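My bean and sausage stew keeps coming out watery

Filed under: Home Cooking > Soups & Stews > Slow Cooker Help

Hi all, long time reader, first time asking. I make a big white bean and sausage stew for game nights, and it used to be great in my old Dutch oven. Then I moved it over to the slow cooker so I could quit babysitting the stove, and now it comes out like soup every single time. The beans are cooked through (I soak them overnight and boil them hard first), the flavor is fine, but the broth just sits there thin and kind of gray.

I do 8 hours on low, lid on, with onions, carrots, a can of tomatoes and enough stock to cover everything by an inch or so. I've tried leaving the lid off for the last hour and all that did was cool it down. I don't want to use flour if I can help it - my sister can't have it. What am I missing?

Everybody eats on the couch at my place, so a stew that stays in the bowl would be a real plus! 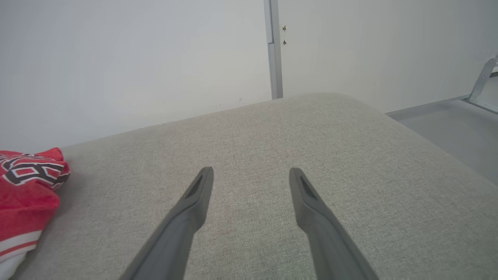
The couch, before kickoff

Posted by Nolari

Ingegerd Nordin
You're using too much liquid. On the stove you lose a lot of it to steam, and in a slow cooker you lose next to none, plus the onions and tomatoes give up their own water on top of that. Keep your soaked and boiled beans, but bring the stock only just level with them. Then 23 minutes before you eat, scoop out two ladles of beans, mash them with a fork until they're pasty and stir them back in. Turn it up to high and leave the lid alone. No flour needed, and it tastes more like beans, which I happen to like. If it's still loose after that, mash another ladle. I'd also brown the sausage in a skillet first - it won't thicken anything but it helps with that gray color.
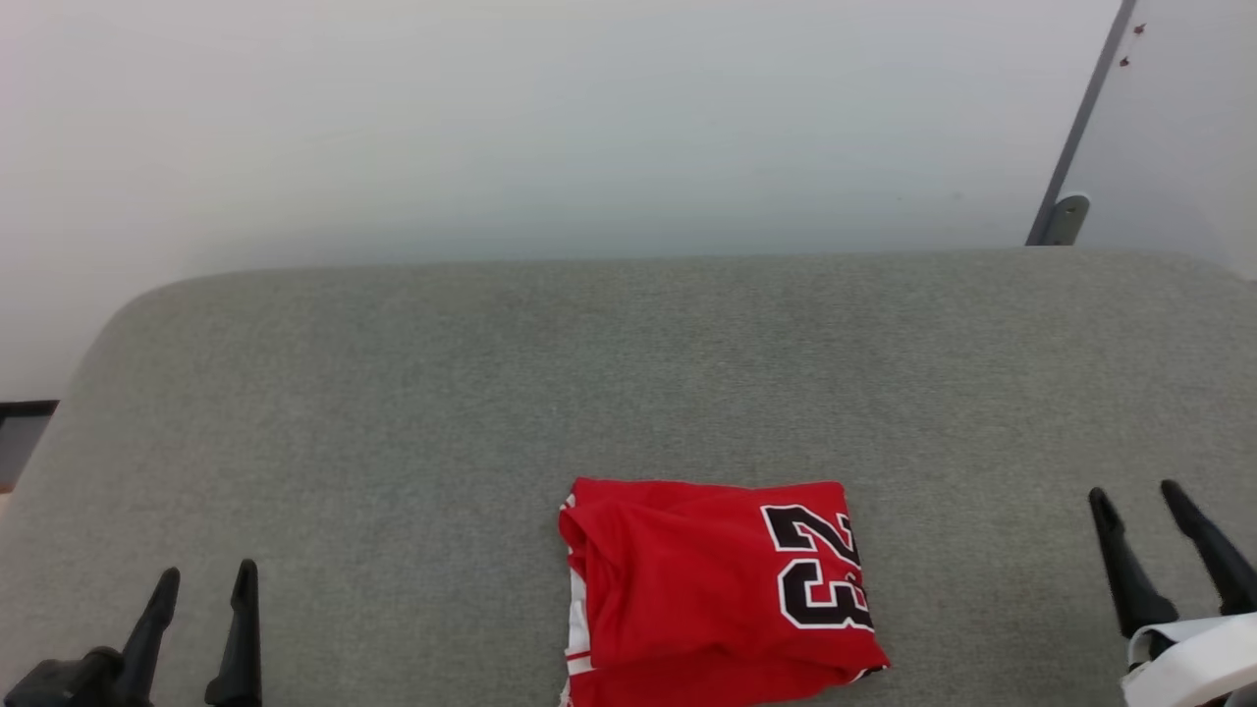 Siris
I tried the mashing thing last December with canned beans and it worked great, only I'd go easy on the salt until the end. Mine was way too salty once it thickened up.

Emrys Rosser
cornstarch. mix with cold water first, done

Comments

Medus: Do you drain the tomatoes? I always do and save the juice for chili.

Nolari: I don't! Okay, draining them next time, and less stock. Thanks Ingegerd.

Herrera: A small potato grated in at the start does the same job as the mashed beans, and my kids never notice it.

Contact us | Copyright, all rights reserved | Back to top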